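An Open Day at the Flekamberg Frame Works

If you ever get the chance to see how a picture frame gets made, take it! I went to the December open day at the Biltlow workshop in Flekamberg expecting to stay an hour and be on my way before lunch. I was still there when they started sweeping up, with sawdust on my sleeves and a bag of offcuts under my arm.

The building is an old dairy at the bottom of the hill, and you smell it before you find the door (fresh wood, glue, and a bit of wax). They let people in from 10 in the morning, and coffee was waiting in paper cups by the coats. Then you just wander. There was no set route, which I loved, and the people at the benches were happy to stop and talk for as long as you liked.

I started with the lumber racks. Long strips of molding stand on end, sorted by color, from nearly white to a brown so dark it looked black until I carried a piece to the window. Every length has a number chalked on the end, and the one I picked up was 2371. It goes in the order book, so if you come back years later wanting a second frame to match the first, they can look up what they used.

Next came the cutting. Each corner is two cuts at 45 degrees, and the offcuts drop into a bin that visitors were allowed to raid. The saw is loud, so they ran it in short bursts and talked in between. After that the four sides get glue and go into a strap clamp, and the clamp stays on overnight. I had pictured nails!

The glass and fitting room was my favorite part. It's quiet in there, and warm, and all the tables are kept clear of grit because one crumb under a pane can leave a scratch. I spent a long while bent over the work, looking at how glass sits in its wood. 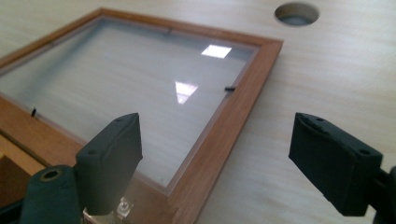 How do you clean the glass in a frame without getting the picture wet?
Spray the cloth, never the glass, and wipe from the middle out toward the sides. Liquid sprayed straight on the pane runs down under the molding and soaks into the mat.

I've been doing it wrong my whole life, so that alone was worth the bus fare.

Small fasteners got more of my attention than I would have guessed. There was a practice table where you could push flat metal points into a scrap of molding with a hand tool, and it takes more of a squeeze than it looks. My first 2 went in crooked. By the seventh I was getting cocky and bent one double.

The finishing room is upstairs, and it's all Unnithan wax and soft rags. They had the same molding laid out bare, with one coat, and with several, and you could run your thumb along each. I liked the one-coat piece best, though everyone else seemed to go for the shiny end of the table. A woman next to me bought a whole length of it to take home on the bus, and I hope the driver was patient.

Some practical notes if you're going:

Entry is free. The coffee is too, but there's a jar.
Wear closed shoes. They do check.
The stairs are steep and there's no elevator, so the finishing room is hard to reach with a stroller.
Bus 7 stops right outside. Parking is on the street and fills up early.
The shop by the exit sells seconds, mostly small sizes, plus Fesitz hanging wire by the roll.

I came home with a seconds frame that has a tiny dent in one corner, and it's already on the hallway wall with my grandmother's map in it. The next open day is in the spring and I'm bringing my own print to get measured.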